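Shared Facilities and Small Companies: Getting Time on Other People's Equipment
Course notes, session 3

Before we start, a word about the reading. I asked you to look at the Lendamano access agreement and I know it's dull, but please do bring it to class, because we'll be marking it up together and I don't have spare copies. If you only get through one part, make it the pages on liability and cancellation. Those are the two places where small companies get hurt.

1. Where we left off

Last time we talked about why a young company would want to use somebody else's lab in the first place. The short version is money, of course. A company of three people can't buy a deposition tool or keep a clean room running, and even if an investor gave them the cash I'd tell them to spend it on something else. We also talked about the less obvious side, the people. When you rent time in a shared facility you're standing next to technicians who have run that machine for years, and they will tell you over coffee that your recipe is wrong (they are usually right, by the way, so write it down).

What we didn't get to was how access is organized, so that's today.

2. Three ways in

I find it easiest to sort access schemes by who does the hands-on work.

Full service. You send samples and a description of what you want, the facility does the work, you get results back. It's the most expensive per hour and the easiest to start with. You learn the least.

Assisted use. You're in the room, a staff member runs the tool, you make the decisions. I'm a big fan of this one for first projects! You see everything that happens and you can change your mind halfway through the afternoon.

Independent use. You get trained, you get signed off, you book the tool yourself and you run it yourself. Cheapest per hour by a long way, but the training hours come first and you pay for those too.

Most companies move down that list over time. Some never do, and that's fine. If you need a certain measurement twice a year, nobody should talk you into becoming a certified user. 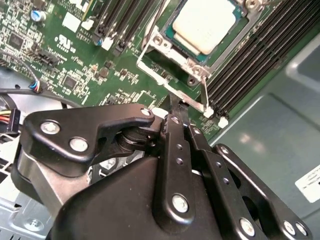 3. A worked case: Skurkport

Skurkport is the sensor company we'll follow for the rest of the course. They make a small gas sensor on a chip and they had a working sample from a university bench that they couldn't make twice. Very common story. They applied to the facility at Paiva for a block of subsidized hours and were given 154.

Now, how did they spend it? I've got their numbers and I think they're worth copying down:

Training and sign-off: 28 hours
Process development: 79 hours
Measurement: 35 hours
Lost or canceled: 12 hours

Look at the first line. Before they had made one single chip as independent users they'd used up 28 hours, and when they wrote their plan they had put down 10. Everybody does this. You think of training as one morning with a slide deck, and then there's the safety course, the general clean room course, a separate course for each tool, and a supervised run on each tool after that.

The last line hurts too. Those 12 hours were mostly slots canceled too late to get the credit back, plus one afternoon when a pump went down. The agreement at Paiva gives you the time back if the tool fails, but you have to report it the same day. Skurkport waited until Monday. No refund.

Something to think about for the discussion: would they have been better off with fewer independent hours and some assisted use at the beginning? I go back and forth on it. They'd have had fewer hours in total, but I suspect they would have fixed their etch step a good deal sooner with a technician beside them.

4. What reviewers look for

I've sat on the reviewing side for schemes like this and I can tell you the applications blur together after a while. The ones I remember had a plan with tools in it. Real tools, by name, in the order they'd be used, with a guess at the hours for each. You'd be surprised how many people write "we will use the facility to develop our product" and leave it there.

A few other things I look for:

- Somebody on the team who will really be in the lab. If the only name on the form is the CEO, I get nervous.
- A sample or a design that already exists. Sketow applied twice, the first time with only an idea and the second time with a mask layout, and you can guess which one went through.
- A sentence or two on what happens if it doesn't work. Failing is allowed. I just want to know you've thought about what you'd do next.
- Contact with the facility before the deadline. Call them! They like being called, and they'll tell you if the tool you want is booked solid until March.

5. Who owns what

People get very worked up about this and usually it's simpler than they fear. Under most independent use agreements, what you make is yours and what you learn about your own process is yours. The facility keeps the right to general know-how about its own tools. So if you find out that a certain chamber needs a longer warm-up, that's theirs to share with other users, and quite right too.

Assisted use is where it gets fuzzy. If a staff engineer suggests the step that makes your device work, is that person an inventor? It depends on the contract and sometimes on the country. Lendamano handles it in clause 9, which says staff suggestions made during booked hours belong to the customer. Lots of places don't say anything at all, and then you should ask, in writing, before your first session.

Full service agreements vary so much that I won't try to sum them up. Read the one you're signing. 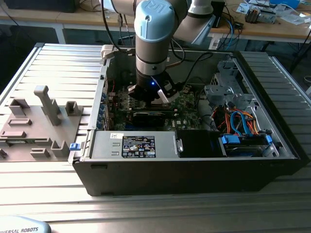
Page 4

6. Budgeting past the free hours

Subsidized hours run out, and I want you to do the sum for what comes after. Skurkport worked out that they'd need up to 228 more hours to get to a design they could hand over to a foundry. At the commercial rate that was more than they had in the bank, so they had to choose between raising money early and cutting the number of design rounds. They cut the rounds.

When you build your own budget, keep these apart: tool hours, clean room entry, materials, and staff help. Facilities bill them separately and it's very easy to forget the entry fee. Gases and wafers can be included or not, so check. Travel is never included, and if your team lives two hours from the lab you'll be paying for hotel nights during every long run.

7. For next time

Write a one-page access plan for a company of your choice (a made-up one is fine, so is your own). List the tools, the order, the hours, and which of the three ways in you'd use for each step. Put in a line for lost hours. Bring it on paper, please - we'll swap and review each other's, and I'd like you to be as grumpy as a real reviewer at the end of a long day.

Also read the second half of the Lendamano agreement, from clause 10 to the end, and mark anything you wouldn't sign.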